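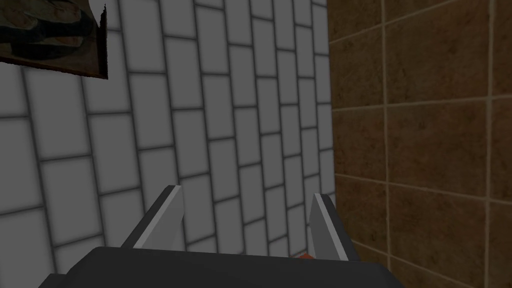 3. What people say about changing rooms

8 min read

I'll start with the comment cards, as they were the reason I got into this in the first place. Rikesport runs 40 swimming and leisure centers, and every one of them has a box by the exit where you can drop a card saying whatever you like. Ayten Demirtaş had been typing these up long before I came along (bless her), and by September we had 3693 cards in one big spreadsheet. I read all of them. My favorite just says "hooks!!" and I still don't know if that person wanted more hooks or was happy with the hooks they had.

My plan was to look at water temperature, the thing managers told me swimmers complain about most. Well, the cards had other ideas! Changing rooms came up far more than I'd bargained for, and a lot of what people wrote was about walls and floors. They'd say a room felt "cold" when the heating log for that hour looked perfectly normal, or "dirty" an hour after the cleaning sheet was signed. So I dropped the temperature question for this section and went after the words instead.

3.1 Sorting the cards

Remzi Soylu and I each took the same 500 cards and sorted them separately, without talking, into 13 groups we'd agreed on beforehand. Then we sat down and argued. Most of the arguing was over "dated," a word people use for anything from a cracked bench to a color they dislike. In the end we gave it a group of its own, and I'd do the same again. Where we still couldn't agree, Perihan Uçar made the call, and I've marked those cards in the appendix so you can see how often she sided with Remzi (often).

Cards in Turkish were sorted in Turkish. We did try translating a batch first, but "soğuk" kept drifting between chilly and unfriendly depending on who was translating, and that was exactly the difference I cared about.

3.2 Tile and grout

Grout deserves its own few paragraphs. Plain tile hardly gets a mention on the cards, good or bad, but the lines between tiles do. Swimmers at the Ekinci site, which has dark grout, called it "grubby" in the same breath as saying the floor was clean. At Otow the grout is nearly white, and there the complaints were about single stains: one corner, one shower, sometimes the same spot on card after card.

I'm wary of making too much of this. The two buildings differ in age and lighting, and Otow has a much younger crowd in the evenings. İlker Taşdemir, who read an early draft, thinks the lighting could explain the whole thing, and he may be right. Still, the contrast between tile and grout seemed worth following up, so I kept it as a separate item in the interviews (Section 4). 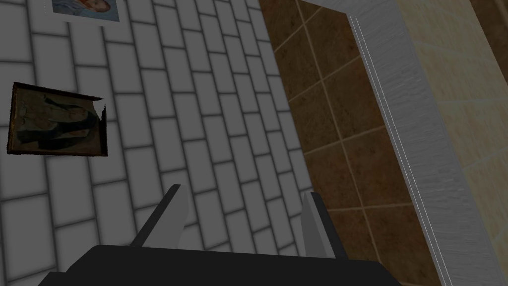 Figure 1. Light gray rectangular tile in a staggered brick pattern with darker gray grout.

Layout was harder to pin down. A few people wrote "busy" or "makes me dizzy," and I'd love to tie that to brick patterns versus straight grids, but the cards don't say which wall the writer had in mind. Isla Kinnear suggested handing out floor plans with the cards next time and letting people put a cross on them. We're trying that at Ellia now, starting with the family changing area.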